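Buscar en el sitio
Escriba su búsqueda Ir

Notas para la charla: publicidad en televisión conectada para comercios locales
Higinio Trujillo, Skamier

Saludar, dar las gracias a la organización. Pedir que dejen las preguntas para la segunda parte.

Empezar con la campaña de Selomport, en agosto. Duró 31 días y tuvo 3 versiones del anuncio. El público eran hogares que ya no pagan el cable y ven series en aplicaciones gratuitas.

Explicar despacio la frecuencia. Un mismo hogar no debe recibir el anuncio en cada pausa. Nosotros pusimos un límite diario y lo bajamos en la segunda semana. 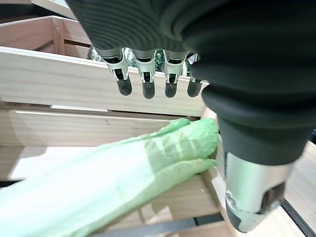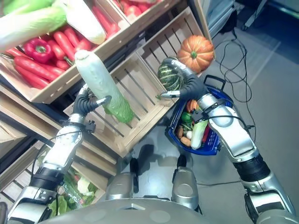
Según Pumphrey, el límite bajo perjudica a las tiendas pequeñas, que necesitan repetición para que se recuerde su nombre. Yo respondo que depende del barrio y del horario; leer aquí la tabla por código postal.

Resultado: 167 visitas a la tienda con el código del anuncio. Decir claramente que no medimos las visitas sin código.

Presupuesto: recomiendo reservar una parte para la franja de noche. No prometer precios.

Pasar la palabra a Ruka para la demostración del panel.

Charlas relacionadas
Cómo leer un informe de alcance
Audio digital y radio local
El anuncio de 15 segundos

Contacto | © Skamier | Volver arriba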